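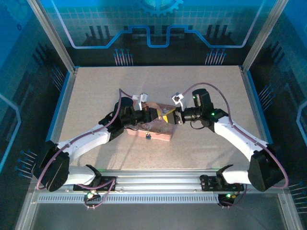
*Photograph: Leandro Bermúdez*

The first bus from Womodley to the Gradon estate used to leave at ten past six. It was timed for the bakery, which closed in January, and for a printing works that had gone long before that. When the bakery shut, the early bus went too. The next one reaches the estate at twenty to nine.

For people with a car this made no difference. For those without, it has changed which jobs they can take. Most of the units at Gradon start at seven. The walk from the town centre is just over an hour, the last part of it along a road with no pavement, and in winter all of it is in the dark.

Some people cycle. Others share lifts, which works well until the driver changes shift or goes on holiday. Flalari, a firm that packs spare parts for kitchens, moved its morning start back by an hour and found that more people applied. Its neighbours have kept their hours, mainly so that lorries can be loaded before the ring road fills up.

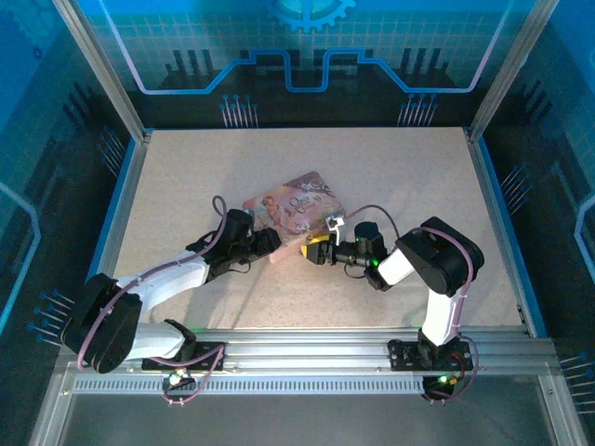
*Two arms mounted on one rail, reaching in over a speckled work surface.*

The evening is harder to fix. A late shift ends at ten and the last bus back is at half past seven. A taxi costs £15, and anyone paying for one each night would lose a good part of the wage. Valcárcel, the coach company that runs the school routes, has offered to put two of its minibuses on the road after hours if the employers share the cost. Talks have been going on since the spring.

The council says it can't pay for a service without firm passenger numbers. The employers say they can't give numbers until there is a service. A survey form has gone up in the library and at the estate café, with a box for people to write in the time they would need to travel. Replies will be passed to the council before the winter timetable is set.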